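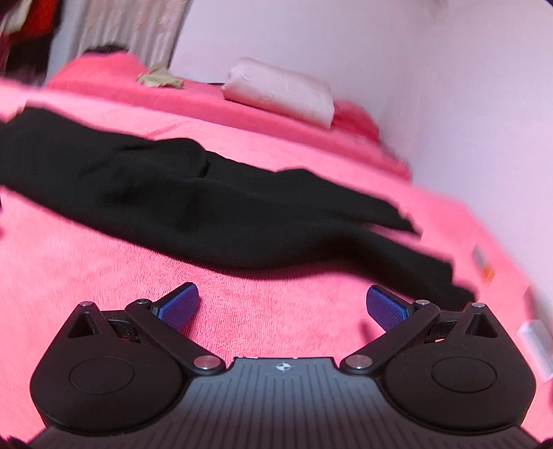 **Plokbridge, May 9, 2019** – Dilent, a small automation company based in Plokbridge, said its household machine can now fold a bath towel without help, but still has trouble with most of what ends up on a bedroom floor or an unmade bed.

The company gave the update at an open house at its Plokbridge workshop. Visitors watched the machine, called Wideter, work through a basket of towels and pillowcases. Each piece was picked up, shaken out, laid on a table and folded. A towel took it five minutes. Most people in the room could have done it in seconds, and the company made no attempt to hide that.

Clothes are harder. A towel has four corners and lies flat. A sweater thrown on a bed can land in any shape, with the sleeves underneath or one leg of a pair of pants caught inside it. Dark knits are a particular problem, the company said, as the folds in black fabric are hard for a camera to tell apart. Soft blankets cause trouble too. The fingers tend to pick up the blanket along with the garment, and the machine then tries to fold both.

In the company's own tests this spring, Wideter was given 100 pieces of mixed clothing, one at a time, on a made bed. It folded 30 of them well enough to go into a drawer. The rest were dropped, folded badly or left where they lay. T-shirts did best. Hooded sweatshirts and tights did worst, and fitted sheets were not part of the test.

Dilent plans to spend the rest of the year on picking things up. Folding comes later in the job, and the company said most failures happen before it starts, when the fingers close on the wrong part of a garment or on nothing at all. Softer pads on the fingers have helped with thin cotton. They have made less difference with wool.

There is no price and no date for a home version. The company said it expects to sell first to laundries and small hotels, where the same few items come through all day and the lighting does not change from room to room.

One such business is already trying it. Ansari, a commercial laundry on the east side of Plokbridge, has had a machine on its floor for over five weeks. It handles hand towels from two local gyms, and a worker checks each stack before it is wrapped. The laundry said the machine is slow but steady, and that it has kept it running through the lunch break and after the late shift goes home. Staff still do all of the uniforms and table linen by hand. No jobs have been cut, according to the laundry, and it has not decided whether to keep the machine after the trial ends.

Shop-floor work other than laundry is further off. Dilent said it had been asked about putting stock back on hangers in clothing stores and had turned the work down for now – buttons, straps and thin plastic hangers are more than the current fingers can manage.

The workshop will hold a second open house at the end of May. Admission is free, and visitors may bring one item of clean clothing for the machine to try.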